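2023-02-25, sim bench notes

Floor texture ablation, second pass. Writing this before I forget what I changed.

Where we were: in January the nav policy (Govine build, the one Qistina trained) looked fine on the plain floors and then fell apart in the apartments with busy flooring. Target is always a chair, stop within reach, face the seat. On gray carpet and plain planks it stops where it should. On anything with a strong pattern it drifts, or stops early and declares done. We blamed the depth head. Kaan Yazıcı said from the start it was the RGB branch reading floor edges as obstacle edges. I said no. I now think he was mostly right.

Setup today
- same checkpoint for everything, no retraining
- 11 floor materials, everything else in the rooms left alone
- 30 episodes per material, same start poses, same seeds
- lighting fixed, with reflections left on (mistake? see below)
- Minder for the episode logging, old config, did not touch it

Total should be 330. Log says 373. Took me most of the morning. The extra ones are retries: Minder restarts an episode if the first camera image comes late and writes both under the same seed. So the first table I sent Qistina double counts some of the episodes. Threw it out. Dedupe on (seed, material), keep the last one. Script is in the shared folder, dedupe_last.py, ugly but works. Please dont use the old table.

After dedupe the order holds:
Plain stuff at the top, tight together, no point ranking them. Small tiles a step down. Herringbone worse than tiles. Big geometric parquet with mixed stain is the worst by a clear gap, and the failures there are all one kind. It turns short of the chair and then sits there with tiny corrections until timeout. Not collisions. I expected collisions.

Depth check: swapped depth to ground truth on the worst material only. Barely changed. So it is not depth, or not mainly. Then blurred the RGB in the lower half of the view before it goes in. Big improvement, same checkpoint. Crude, and it also blurs the chair legs, which can't be good for the last bit of the approach. But it says where the trouble is.

Things I looked at in the saliency dumps, worst material:
- long light borders get a lot of weight, more than the chair in a bunch of steps
- where two borders cross it lights up hard
- knots, some. Less than I expected
- chair seat does get picked up late in the approach, then lost again when the head tilts down

Last point matters. Head tilt is scheduled by estimated distance, and with the tilt down most of what the policy gets is floor.

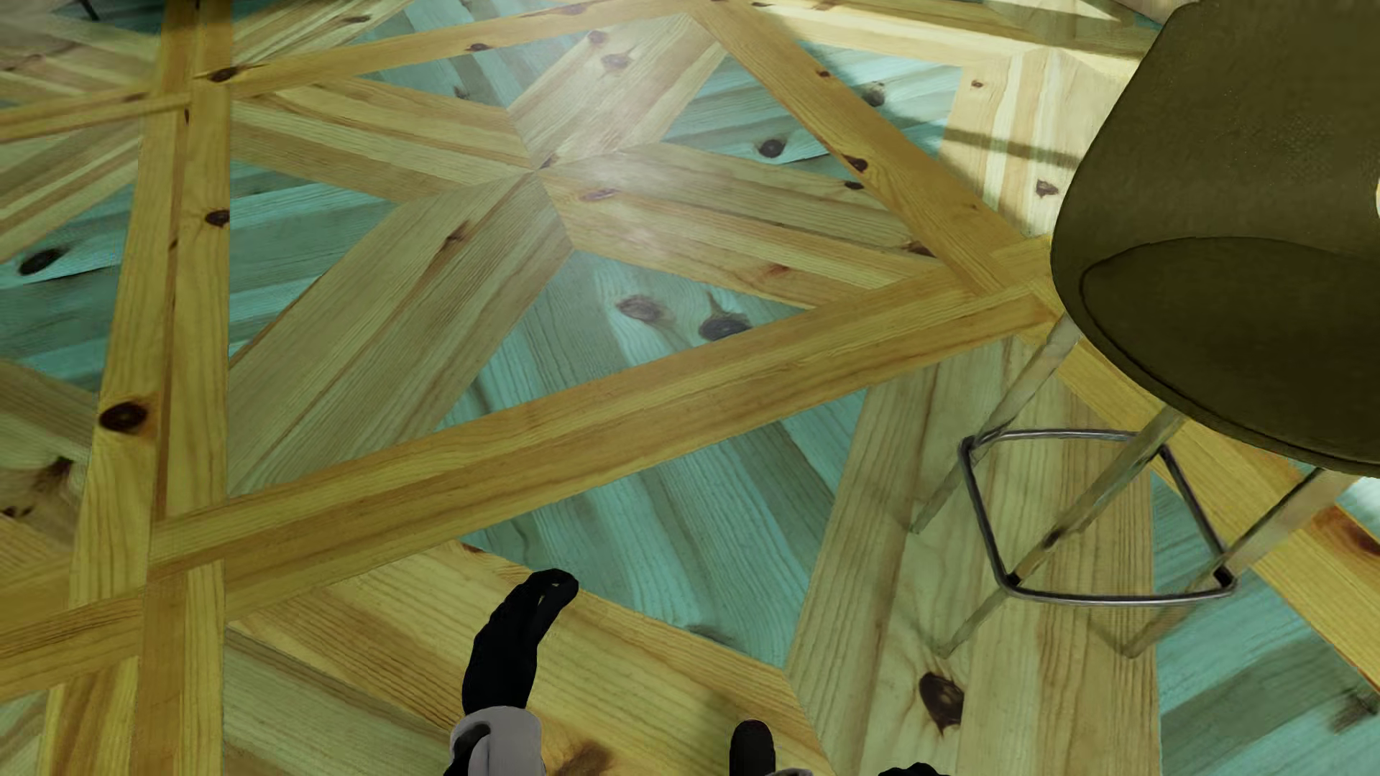
Tried holding the tilt up 30 steps longer on the same seeds. Helps on parquet, does nothing on carpet, slightly worse on small tiles (don't know why, may be noise, only one run each). Would not ship it but it is a cheap knob to have.

Reflections: I left them on because Qistina's runs had them on and I wanted to compare. Should have been a separate column. A bright patch on the floor moves when the robot moves, so it could easily be mixed in with the pattern effect. Need to rerun the worst two with reflections off before anybody puts a number in the draft.

Kaan wants to go straight to randomizing floors in training with the Bouchard material pack. Fine, but I want the crossed version first: pattern strength x stain contrast, same geometry. Right now pattern and contrast go up together in our list so we can't say which one hurts. If it is only contrast then a color jitter does the job and we save a week of renders.

Also the Plindent exporter flips the texture scale on two of the materials. Herringbone came out at double size in the first batch. Fixed by hand in the material file, will come back next time somebody re-exports. Someone please put a check in.

To do
- rerun worst two, reflections off
- crossed set, ask Qistina Gunawan for the stain masks, she has the layered files
- log tilt angle per step, we only log it per epsiode right now which is useless
- turn off auto retry in Minder or at least tag the retries
- look at small tiles with tilt hold again, more seeds
- tell Kaan he was right about the RGB branch

Disk on the render box is nearly full again. I deleted my own January dumps, did not touch anyone elses.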